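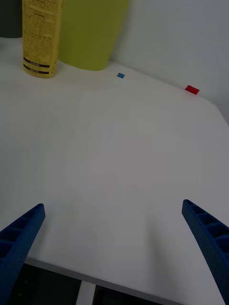 2026-01-25
By the Wosau newsroom

Wosau library to close for two weeks for new floor

The Wosau public library will close on February 2 so that the carpet on its main floor can be taken up and replaced. It is due to open again on February 16.

The old carpet was laid 17 years ago and has come loose in the children's section and along the front desk. Dremberg, a flooring firm, won the job with the lowest of 2 bids.

Loans that fall due during the closure have been extended to February 20, and no late fees will be charged. The book drop on Vandon Street stays open. Holds can be picked up at the town hall, weekdays from 10 a.m. to 4 p.m. – bring a library card.

The library has 385 holds waiting, and staff are asking people to collect what they can before the doors close. The Saturday story hour moves to the school gym for both weekends.

A second round of work, on the reading room upstairs, is planned for May. The library expects to stay open during that part. The reading room has 151 shelves, which will be emptied one row at a time.

Recent items
Vandon Street water main repair finished
Fukuda Bakery to open second shop
School bus routes change next month

Contact the newsroom | © 2026 | Back to top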